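Home Docs Downloads Changelog Issues Contact

# Skosta tool swap notes and data card

Skosta is a small set of tabletop runs we recorded to compare end tools on one arm, over the same board and with the same blocks. We wanted to know how much of a good result comes from the tool and how much from the controller, and it has been great fun to find out! If you work with simple shapes and you like swapping hardware, there should be something in here for you.

## What we compared

We tried four end tools under 2 controllers:

- `perkau_jaw`: parallel jaw, the Perkau, with flat pads
- `perkau_jaw_soft`: the same jaw with soft pads
- `cumitz_cup`: single suction cup
- `rod`: plain straight tool with a rounded tip, for pushing only

The controllers are `pos` (plain position control) and `comp` (compliant, written by Florante Soriano). Every tool was run under both. The rod was a late addition from Nerys Howells, who wanted a baseline with no grasping in it at all, and it quickly became everybody's favorite. Pushing a star across wood is a lovely problem. It turns when you don't want it to, and the points catch on whatever is next to it.

## Folder layout

 skosta/
 runs/<tool>/<controller>/
 calib/
 stills/
 notes/

Each run folder has a joint log, a tool pose log, an overhead video and a short text note. The notes are uneven. Benjie Buenaventura writes full paragraphs (please read them, they're good) and the rest of us write things like "drifted left, redo."

## Setup

Blocks go on the wooden board, and the board goes on the perforated table. Start positions are loose on purpose: we spread the shapes out and keep the middle open so the tool has room to come down. If you want tight, repeatable starts, this isn't the right set, but Marlene Lachance is working on a printed template and we'd love help testing it.

Run calibration after every tool change. The rod is longer than the cup, and using the wrong offset file will put the tip into the board. Check `calib/active.txt` before you press start.

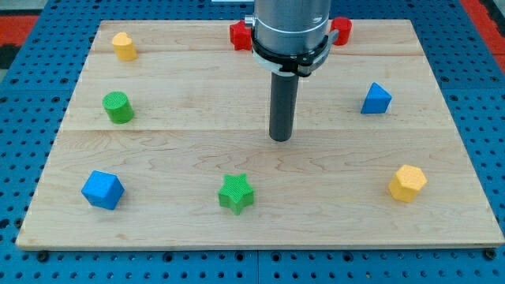
*Rod tool over the open center of the board, with the green star and yellow hexagon toward the front.*

## What we saw

- The cup had trouble with the textured faces. It did better under `comp`, which presses a little longer before lifting.
- Soft pads were the nicest way to pick up the heart. Flat pads tended to slip off the curve.
- The rod under `comp` gave the smoothest pushes we have, and the logs are a pleasure to plot.
- The cylinder rolls. Plan for it.

## Known problems

- Timestamps in the October runs are in local time. Everything else is UTC.
- Two `cumitz_cup` runs have no video. The joint logs are fine.
- Tool pose is computed from the joints, so it doesn't show any bending in the rod.

## Questions and fixes

Charito Layug looks after the repo. Open an issue with the run folder name and your plot if you have one. New tools are very welcome, especially odd ones. Put the offset file in `calib/` and add a line to `notes/tools.txt` in the same pull request.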